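Groltitex User Forum > Demonstration Methods > Hand guiding or remote control for dusting tasks?

Posted by: vestergaard_lab
Jul 18, 2023

Our group is preparing demonstrations for a set of light cleaning tasks, beginning with the dusting of a table lamp. The draft protocol calls for 90 demonstrations, all recorded by remote control. Members are invited to comment before the protocol is adopted.
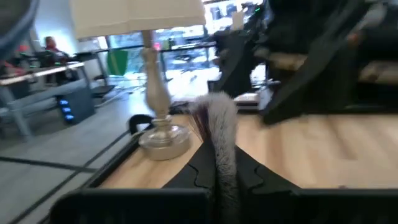 Wrist view with what looks like a gray duster head in the grip, lamp behind.

Reply from: S. Ngubane

I would advise against remote control for the entire set. Dusting depends on light contact, and an operator at a distance has little sense of how hard the tool is pressing. At Enuvside we guided the arm by hand for contact tasks and discarded only 4 of our first 90 recordings.

Reply from: garko_ops

I must disagree with the previous member. When the arm is guided by hand, the operator's own hands and sleeves enter the wrist view, and the policy may come to depend on them. Remote control keeps the recorded images close to what the robot will see when it works alone. Two weeks of operator practice resolved most of our pressure problems.

Reply from: S. Ngubane

The point about sleeves is accepted -- we masked that region, and the masking took time. I maintain that two weeks of practice is a considerable cost for a small group.

Reply from: vestergaard_lab

Both positions are noted. A further question concerns tool changes. The task set includes brushes as well as the duster, and a brush lying flat on the table must be approached at an angle that our operators find difficult to judge from the wrist view alone.

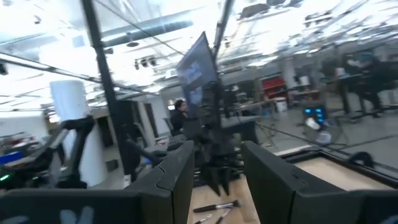

For that reason we are considering a mixed procedure, with the pickup shown by remote control and the contact strokes shown by hand.

Reply from: garko_ops

A mixed procedure is workable, provided that each segment is labeled with its method. We omitted the labels in December and had to review 16 sessions again.

Reply from: vestergaard_lab

The labels will be added to the draft. Comments on stroke speed remain open.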